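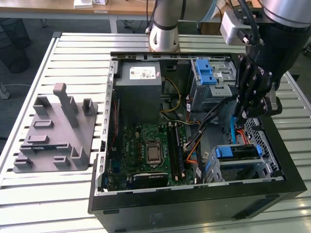
Kolov begins recording disassembly examples on desktop computers

Kolov, the automation group based in Daltcombe, has begun recording robot demonstrations of desktop computer disassembly. The recordings are meant to train a control policy for hard drive handling, one of the slower manual steps in equipment recovery. Collection started in February and is planned to cover 132 episodes in its first block.

The station uses 2 arms bolted to a slatted aluminium table. A tower is laid on its side with the side panel off, so that the motherboard, cabling and drive bays can be reached from above. A 3D-printed fixture plate on the table beside it provides raised posts, slots and holders for parts. Fixed cameras cover the table, and a further camera at the wrist gives a near view of whatever the fingers are close to.

Each episode covers a single subtask, and the subtask list runs to 12 entries. Several of them concern the drive carriers: finding the blue plastic clips, taking hold of the carrier and lifting it clear of the bay. Others deal with cables that lie across the working area, or with placing a drive upright in the fixture. An operator guides the arm through the motion while joint positions, finger positions and all camera streams are written to one time base.
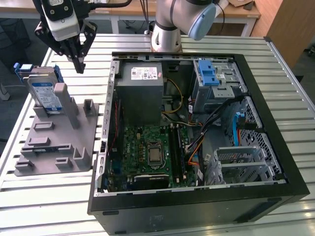 Placement is recorded separately from removal. According to the project notes, early trials that joined the two produced long episodes in which a small error at the bay made the rest of the recording unusable. With the steps split, a failed placement can be repeated without going back into the case. Failed attempts are kept and labelled, and will be used to train a second model that estimates whether a grasp is likely to hold.

Cabling has proved the harder part of the work. Data cables in a used tower seldom lie the same way twice, and a policy trained on one arrangement tends to close its fingers on a cable when the next machine is loaded. Operators therefore rearrange the cables by hand between episodes within limits set out on a printed sheet. The sheet also fixes how far the case may be turned or shifted on the table.

More than one type of hand is being used. A parallel gripper takes most of the drive subtasks, and a multi-fingered hand is recorded on the same machines so that the two sets can be compared. Kolov does not intend to merge them in the first round of training. The finger geometry differs enough that the recorded actions would have to be converted, and the conversion has not yet been checked against the hardware.

The close view is recorded at the same rate as the fixed views. It is the only one that reliably shows the contact point once the fingers are down inside the chassis, where the arm hides the bay from the cameras at the table. Reviewers use it to mark the start and end of each contact. An episode in which the close view drops out is rejected, even when the fixed views are complete.

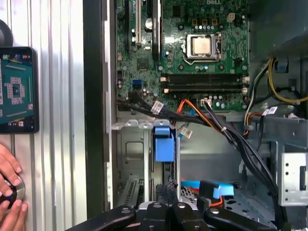 Labelling and release

The labelling software comes from Liltitz, which also supplied the storage for the raw streams. Each episode receives a short written instruction, a result code and contact marks. Two reviewers work independently, and episodes on which their result codes differ go to a third. In the pilot set of 38 episodes, most disagreements concerned partial lifts, where the carrier had moved but was still inside its rails. The code list has been extended with a separate entry for that case.

A test split will be held back using towers that do not appear in the training data. Kolov says that repeated episodes on one chassis can make a policy look better than it is, particularly when the clips are always the same colour and in the same corner. Machines from a second maker are to be added before the block closes, along with drive bays that have metal levers in place of plastic clips.
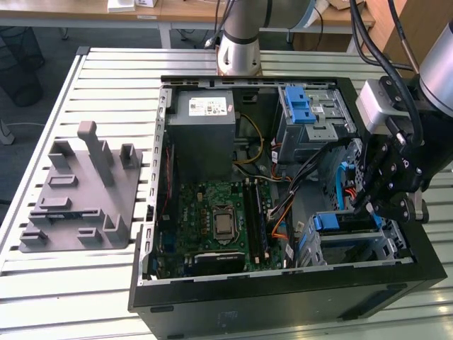
Force readings are stored as well, though they will not be used as policy inputs at first. The drives sit in their rails with varying amounts of friction, and the group wants to know how much of that variation can be seen in the motor currents alone. If the currents are good enough, a separate wrist sensor could be left out of later stations, which would shorten the tool and give more clearance at the edge of the case.

Qureshi, a recycling contractor with a site outside Daltcombe, has agreed to run the trained policy on a test bench once the first block has been processed. The bench will handle drive removal only. Memory modules and expansion cards are on the list for the second block, for which the fixture plate will need to be printed again with narrower slots. Kolov has not set a date for publishing the recordings.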